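Zullness opens its practice room to outside teams
1/15/21

Members who came to our August meet-up may remember Botond Boros promising that Zullness would have "something to show" by the new year. Well, it has arrived, and I have spent two very happy weeks with it when I should have been doing other things.

The Zullness practice room is a simulated lab for people who write software for robot arms. You get a room, a table, an arm, and a set of everyday things for the arm to pick up, move and put down again. It all runs on your own computer, so you can try an idea at midnight in your slippers and not wake the neighbours. Until now it was only open to the firms who helped build it, Solenico and Skonent among them. From this month anyone can sign up for a trial.

I should say where I'm coming from. I look after the software for a small team with one real arm and a long queue of people who want to use it. A new grasping routine can wait days for its turn, and then the first run fails because of a minus sign. Having somewhere to find that minus sign early is a lovely thing.

Setting up took me an evening, most of it spent downloading. The guide is written in plain English and it assumes you know your own arm but not theirs, which I thought was just the right level. You write a short task file saying what should go where, press run and watch. If you don't like what you see, you can stop, change a line and start again from the same point. (I did this a lot.)

What really won me over was the choice of objects. So many practice rooms give you coloured blocks and nothing else, and blocks are very forgiving. A mug isn't. You have to decide whether to go for the rim, the side or the handle, and which way round the handle is matters a great deal. A banana is awkward in a completely different way, and a flat plate is a proper headache for a simple two-fingered grip - there's so little to get hold of! The library has 110 objects at the moment and Kinga Tóth, who leads the work on it, tells me she would like more soft and floppy ones next.

I started with the tidy-up task because it sounded easy. It is not easy. My first version went for the nearest object every time, and it kept nudging the things behind on its way in.

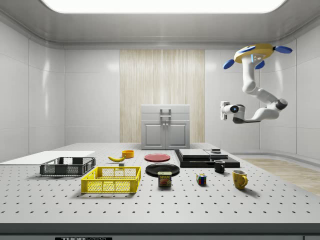

By the end of the first week I had it planning a route over the top of things, with a bit of height to spare, and the results were far better. I set it going on 2,000 short runs with the objects shuffled each time, left it overnight and came down in the morning to a neat table of what had worked and what hadn't. Mugs were my weak spot. Looking through the failed runs, I could see that I was closing the grip too soon when the handle was turned away, and that was a fix of four lines.

A few grumbles, to be fair. The light in the room looks very clean, and if your software relies on a camera you will want to vary it more than the standard settings do. The slider for this is there but well hidden, under "Room" and then "Extras". Friction is set once for each object and can't yet be changed halfway through a run. And the replay window forgets where you left your viewpoint every time you close it, which drove me up the wall. Botond says that last one is already on the list.

How well does it carry over to a real arm? I can only speak for one routine so far. I moved my mug picking across to our own machine with the speeds turned down, and it needed some fiddling with the height of the approach before I was happy with it. I would call that a good afternoon's work. I plan to try the plates next, and I expect to be humbled.

The trial includes the full object library, and up to 4 people can share one sign-up. Kinga has also offered to run an online session for our members if there is enough interest, with time for questions at the end. If you would like to join in, reply to this newsletter with your name and the sort of arm you use, and I'll pass the list on to her.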